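Demonstration collection in simulation

Demonstration collection in simulation is the recording of example task runs inside a physics simulator, for use in training a robot control policy. An operator moves the simulated arms through a task while the software stores what the cameras return and the position of every joint. The stored runs, called episodes or demonstrations, are then used to fit a model that predicts the next motion from the current input.

Setup

Most collection setups use two arms at a shared table, each with a gripper. Views are rendered from fixed cameras and from cameras mounted at the wrists. A wrist camera is usually given a wide-angle or fisheye lens model, so that the fingers, the work surface and part of the room stay in view during a reach. Lens distortion is kept in the stored images when the real camera has the same distortion. 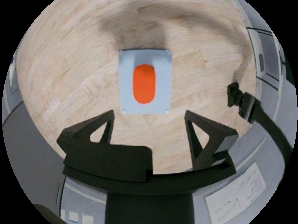
Joint readings and images must share a clock. In the Nivutari recorder, both are written at 30 frames per second, and an episode with more than two missing frames is marked for review. The older Driker format stored the two streams in separate files and left alignment to the user.

Episodes

An episode begins from a reset state and ends when the task is complete or a time limit is reached. Between episodes the simulator shifts the starting positions of objects within set bounds. Small shifts make runs easier to perform but leave the policy weak outside a narrow area. A common size for a single-task set is 300 episodes, of which 5 percent are held out for checking.

Failed runs are handled in different ways. Some groups delete them. Others keep them under a separate label, so that they can be used to train a success detector. Runs in which the operator misses a grasp and then recovers are often kept with the successful ones, as they show the policy how to return from a poor position. 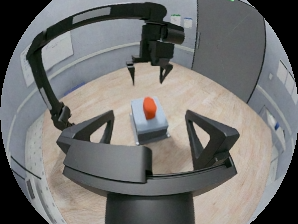 Operator style also affects the result. Lleucu Gwynne compared sets recorded by two operators on the same task and found that long pauses before contact were copied by the trained policy. Trimming idle frames reduced the effect but did not remove it.

Limits

Contact between small parts is hard to model, and friction values chosen for one object may not suit another. Policies trained only on simulated runs are commonly tuned with a smaller set of real ones.

See also: Piątek reset procedure; Sika episode format; Teleoperation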